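Ticket 53: Bimanual handover exercise, student workcell
Project: Bramell
Opened: 12 Dec 2021
Reported by: Ismael Quintana
Status: Open

1. Reported issue
The student team requests a review of grip settings for the key ring task. The gripper is to hold the large ring at the tips of its jaws with the green tag attached. The team reports 11 failed grasps in 40 attempts.

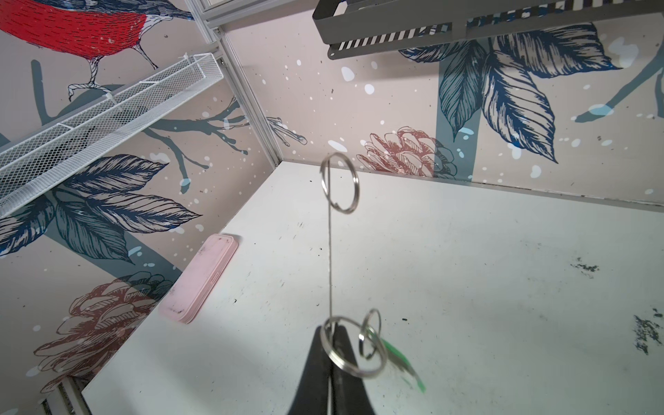 2. Action taken
Jaw closing force was reduced on both arms and the wrist cameras were recalibrated. Students are asked to repeat the exercise with the clear rod before returning to the key rings. Results should be entered under this ticket.

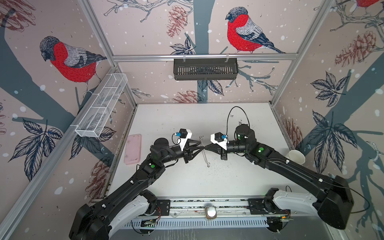
Both grippers at the clear rod, center of table.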